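Gevport teleoperation cell, simulated: pre-recording inspection
Site: Dermont. Task set: Clokwood.

1. Wrist view loads with wood-grain surface behind the arm. Pass.
2. Arm link mesh. Pass with comment: saw-toothed shading along the facet edge. Cosmetic. 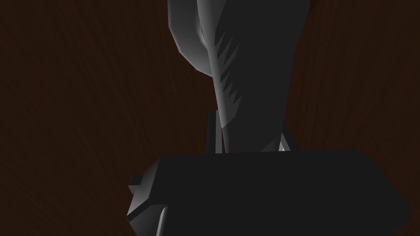 3. Hand controller lag under 112 ms. Pass.
4. Stop pedal halts the arm and closes the log. Pass, 9 trials.
5. Gripper clear before the operator takes control. Pass.

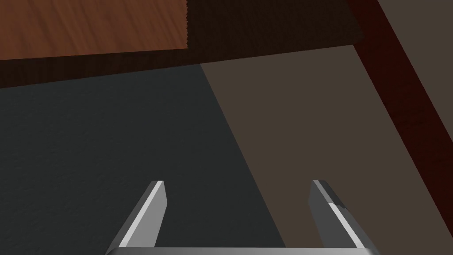 6. Demonstrations replay without joint limit faults. Fail: run 231 only. Re-record before export to Motaung.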